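Workshop notebook, Fullmont site
Monday, October
Entry by Stela Bălan

Tray-setting work resumed at 8:30. The task remains as agreed with the Jornutthorpe canteen: bowl and plate moved to the serving tray, tray passed on to the line. The Voro cell is to take over this step on the early shift once Mocanu has signed off the safety review.

Target for the present phase is 1000 recorded demonstrations with the hand-held grippers. The count at the close of the morning was 200. Five recordings were rejected for late starts and will be repeated.

Canteen staff have been doing the demonstrations themselves in turns, and this has altered the plan more than expected. They lift the bowl by its near side and tilt it slightly before it clears the plate – a habit that was missing from our written procedure. The procedure has been amended.
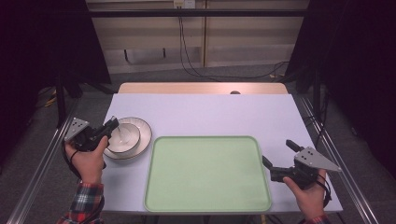
Two matters were raised by the staff at the midday meeting and are recorded for follow-up. First, those now on tray setting wish to know which duties they will hold after the changeover. The present proposal moves them to the serving counter and to checking finished trays, with hours unchanged. It has not been confirmed in writing, and I have asked Mocanu for a date.

Second, the pace of the line. Staff currently slow down when the dish room falls behind. The cell will not do so unless it receives a signal, and the dish room crew are concerned that pressure will build at their end. A stop button within their reach has been requested. I support the request.

Wrist fatigue was reported after long sessions with the grippers. Sessions are to be shortened, with a change of operator at each break.

Open: spare cable for the second gripper; revised duty list; batch 74 still to be labeled.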